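# Transbordo tren + lanzadera al estadio de Wanmont: validación del billete combinado y último servicio de vuelta

**Areti Kalogeropoulos**

Tengo entrada para el partido de vuelta en el estadio de Wanmont y quiero dejar el coche en el aparcamiento disuasorio de Flitton. El plan es tren de Flitton a Wanmont Central y después la lanzadera hasta la puerta norte. He comprado el billete combinado en la aplicación de Lindemero, pero el recibo solo muestra un código QR y la leyenda «válido ida y vuelta, día de evento». Dudas concretas:

- Si hay que validar el QR también en la lanzadera o basta con el torno del tren.
- Si el aparcamiento de Flitton está incluido en el combinado o se paga aparte en el cajero de la salida.
- Qué pasa con la vuelta en caso de prórroga y penaltis. El último tren ordinario a Flitton sale a las 23:40 y el partido empieza a las 21:00.

Viajamos dos adultos y un menor de seis años. Al menor no le he sacado billete de transporte, aunque sí entrada. He leído la página de condiciones y no aclara si el combinado admite acompañante infantil gratuito, como sí ocurre con el billete sencillo.

---

**Martti Ruotsalainen**

Uso ese trayecto en casi todos los partidos de casa. Por orden:

**Validación.** Son dos validaciones independientes. El QR se lee en el torno de Flitton y se vuelve a leer en el lector de la puerta delantera de la lanzadera. El sistema admite una lectura por tramo y sentido, es decir, cuatro en total. Si en el tren se encuentran los tornos abiertos (los abren cuando hay aglomeración), hay que validar igualmente en el poste amarillo del andén. Sin esa primera lectura, el lector del autobús devuelve «tramo anterior no iniciado» y el conductor puede exigir billete sencillo.

El QR caduca en pantalla y se regenera solo si hay cobertura. En la explanada del estadio la red se satura al terminar el partido. Conviene abrir la aplicación y cargar el código de vuelta antes del pitido final. La captura de pantalla no sirve, el lector la rechaza.
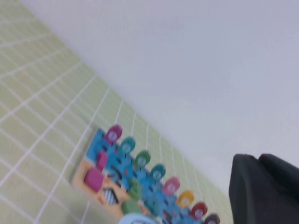
**Aparcamiento.** Está incluido, con una condición: hay que asociar la matrícula al billete desde el menú «Mis viajes» antes de entrar en el recinto. La cámara de la barrera compara la matrícula con el listado de billetes activos. Si se asocia después de haber entrado, el sistema ya ha generado una estancia ordinaria y la salida pide pago. Se puede reclamar, pero el trámite es lento. El recinto P1 de Flitton tiene 300 plazas y en partidos de eliminatoria se llena unas dos horas antes. El P2 tiene 200, queda al otro lado de las vías y se accede por la calle Vlachopoulos. El combinado vale para los dos.

**Prórroga.** El operador programa un tren especial que sale de Wanmont Central 45 minutos después del final real del partido, incluidos los penaltis. No aparece en el planificador de rutas porque no tiene hora fija. Se anuncia en los paneles de la estación como «Especial evento» y para en todas las estaciones hasta Flitton. Las lanzaderas de vuelta salen del carril bus de la puerta norte, sin horario, a medida que se llenan.

**Menor.** Con seis años cumplidos necesita billete reducido. Por debajo de seis viaja gratis, también en el combinado, pero en el torno hay que pasar por el paso ancho. Lo de «menor de seis años» de tu mensaje se puede leer de las dos formas.

---

**Achilleas Christodoulou**

yo el año pasado no valide nada en el autobus y no me dijeron nada. iba lleno y entramos por la puerta de atras. lo del parking ni idea, aparco en la calle

---

**Hannelore Lindemann**

Dos correcciones a la respuesta de Martti, según el aviso de servicio del 4 de mayo de 2021:

1. La lanzadera de ida ya no termina en la puerta norte, sino en la rotonda de la puerta este, por obras en el carril. La de vuelta sí sale de la norte. Entre ambas hay 300 metros por el exterior del recinto, señalizados. Quien tenga localidad en la grada oeste llega antes bajando en la parada anterior.
2. El tren especial solo se garantiza si el partido termina después de las 23:00. Si acaba antes, se refuerza el ordinario de las 23:40 con una segunda composición y no circula ningún especial.

Con inicio a las 21:00 y sin prórroga, el final cae hacia las 22:50, así que os correspondería el de las 23:40. Con prórroga, el especial.

Sobre lo de no validar en el autobús: en días de evento hay inspección en Wanmont Central, a la bajada de la lanzadera de vuelta. El recargo es de 200 por viajero según el cuadro tarifario y no se descuenta aunque el billete esté comprado.

---

**Areti Kalogeropoulos**

Gracias. El niño tiene cinco años, por tanto sin billete y por el paso ancho. Ya he asociado la matrícula y en «Mis viajes» figura como «estacionamiento vinculado». Iremos directamente al P2.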